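Adaeze Akande
19 September 2019

ok closet day. again. starting a thread so I actually finish this time
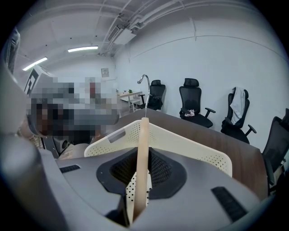 cream basket, one of the hooks, table doing its best

So the rule for this round is everything comes OUT of the closet and gets sorted on the table before anything goes back. Last time I sorted inside the closet with the light off like a raccoon and gave up by lunch

Cream basket is for hangers and hanger parts only. It has the little round holes all over so dust falls through, and a slot to grab it by. Light, easy to haul from room to room. Want three more

Wood hangers stay. Wire ones go back to the dry cleaner, they take them, just ask at the counter. Plastic ones with the snapped shoulder = trash, why was I keeping those

Tip for the hooks bc someone asked last time: most wood hangers, the chrome hook unscrews. Turn it left. If it's stiff wrap a rubber band around it for grip. Don't use pliers, you'll chew up the shine and then it snags on everything

And if the hook spins loose, take it out, drip of wood glue in the hole, broken toothpick, screw it back in. Leave it overnight. I have coats hanging on ones I fixed in January and theyre fine

Coats next. Why do I own this many coats. I live somewhere with a winter that lasts 12 minutes

Keeping: the long navy one, the rain one, the ugly warm one. The ugly warm one is never leaving me

Going: the Bezerra blazer. Bought it for an interview, wore it to the interview, did not get the job, it has hung there judging me since. Lining is perfect. Somebody will look great in it

Pockets check!! Always check pockets. So far $15, two lip balms, a parking stub, a grocery list that just says "lemons, call mom"

I did call her. Dont remember the lemons

Break. Eating crackers standing up

Ok back. Scarves. Trying a new thing where they get rolled and stood on end in a shoebox instead of folded flat. Folded flat I only ever wear the top one. Rolled I can see all of them and feel guilty about all of them equally

Someone asked about the Gratodby rack. It's the tall one w/ the two rails. Good rack, bad instructions. Put the bottom rail on LAST or you'll be taking it apart again. Tighten everything one more time after a week of having clothes on it, mine started leaning

Also no you can't put all your coats on one side. Ask me how I know

Table is completely covered now. It's the brown one we eat at so dinner has become a deadline

Put a towel down first if you're sorting metal stuff on a wood table. I forgot to say that. I also forgot to do it. Going to go do it

Shoes are NOT part of today. Shoes are their own day. If I open the shoe situation I will be found in there weeks from now

Re: donation, I take mine to the Prarkis shop, they want clothes on hangers if you have spares, so that's where the extra hangers go. They'd rather have ten nice things than a sack of mystery. Wash it first please. Zip the zippers

Things going back in, in this order: stuff I wear every week in the middle, work stuff left, fancy stuff right, way off at the end where the door half blocks it. I'm fancy twice a year it can wait

Hangers all facing the same way!! I know, I know. But hang them all backward today and flip each one after you wear the thing. Whatever's still backward next summer, goodbye. Stole this from my aunt who stole it from a magazine

Closet floor is visible. It's carpet?? it's a diffrent color than the rest of the room. Been here four years

Vacuumed. Don't want to discuss what came up

Last of it: two bags by the front door, one bag in the car already so I can't go digging thru it tonight. The belt hooks I'm keeping went up on the inside of the door, two screws each, took five minutes. Been meaning to do that forever

Table cleared, wiped down, pasta's on. Basket lives on the top shelf now with the spare hangers in it

Shoes next week. maybe. Send me your shoe storage if it works in a closet with a slanted ceiling, no over the door things, my door hates them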